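25 December 2019

Work on the Jemach teleoperation setup resumed this week. The task is a left-hand grasp of a small upright box, driven by glove in simulation.

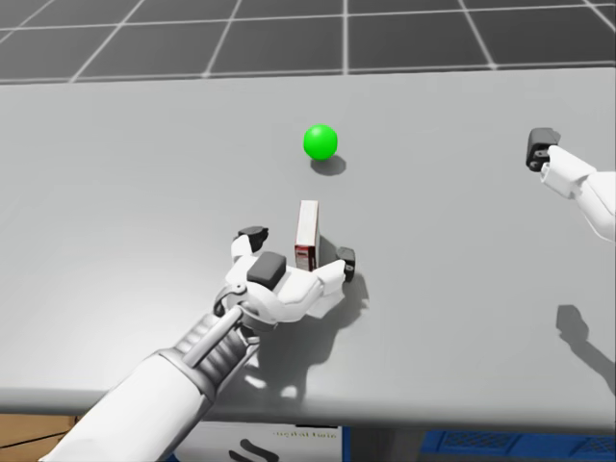

*Bontu Gudeta*

The glove stream reaches the solver with 80 ms of latency, which is tolerable for the approach and poor for closing the fingers. I recorded 191 demonstrations and discarded 7 for tracking dropouts. Thumb retargeting still needs a per-operator offset, the same one I used in June.

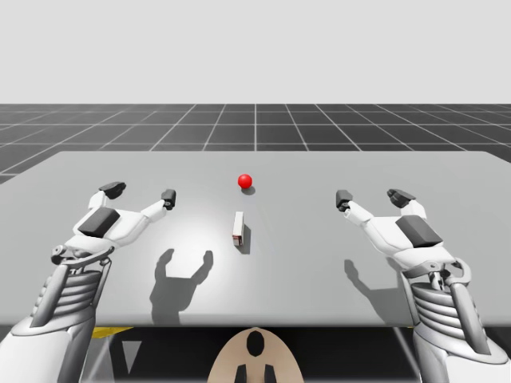

Reset poses matter more than I had assumed. Episodes now start with both hands open above the table, palms down, and the box standing in front of the ball. With the ball that close behind, an overshoot on the approach gets logged as a contact. Next is a run of 2,000 replays with the box position jittered.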